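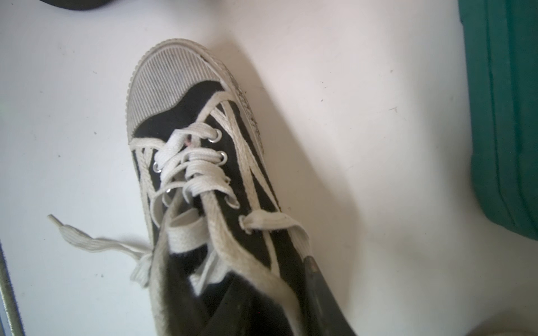

Oststead Robotics Club
Pre-session safety checklist, shoelace bench
Completed by: Khôi Đàm
Date: June 29, 2020
Arm: Nodus, bench unit
Task: lace handling (untangle, lay out, then cross over)

I've filled this in as I went round, so the comments are a bit rambly. Read them anyway, please, especially if you're on the arm after me!

1. Emergency stop pressed, released and reset
OK. I pressed it with the arm moving slowly and again with it parked. It still sits too far back for anyone left-handed, so I've put it on a longer lead and it can now go either side of the bench. Put it where your free hand is before you start.

2. Arm bolted down, no play in the base
OK. One bolt took a quarter turn. I'd like it checked again next week, just in case it's working loose.

3. Gripper fingers clean and tight
OK, after a wipe. Give both fingers a wiggle with the power OFF. I know it's tempting to do it with the power on (I've done it, and I got told off for it).

4. Gripper force limit
Needs attention. Somebody had left it on the setting from the Flillero block-stacking challenge, far too strong for canvas and laces. I've put it back to level 6. If the fingers slip, change your angle before you touch the force.

5. Wrist camera and cable
OK. The cable is clipped in two places now and doesn't snag when the wrist turns right round. Lens cleaned with the proper cloth, not a sleeve.

6. Work surface
OK, but it could do with a wipe. There are little dark specks of dust on the white top, and the vision code does love to treat a speck as the tip of a lace. Same goes for dirt on the trainer's sole.

7. Trainer and laces
OK to use. It's the black canvas one with the cream laces. They're fraying slightly along the edges, which is fine for now, but if a thread comes away in the gripper, stop and cut it off with the arm parked. Please leave the knot messy at the start of a run. We want loops all bunched up, and a tidy bow is no use to us whatsoever!

8. Loose ends clear of the joints
OK. Check this one every single run, as a long lace end can wander a surprising way across the table. Your own hoodie strings count too.

9. Speed limit
OK, set to 347 in the Chu control panel. The box will let you type 700. Please don't.

10. People
OK. One person driving, one on the stop button, everyone else behind the tape. Long hair tied back and no lanyards.

11. Run log
The counter was on 1,071 when I started. Write down your first and last run numbers, and put a note next to anything that made you jump.

Result: fine to run once item 4 has been double-checked by whoever's driving. I'll do the base bolt myself.

Khôi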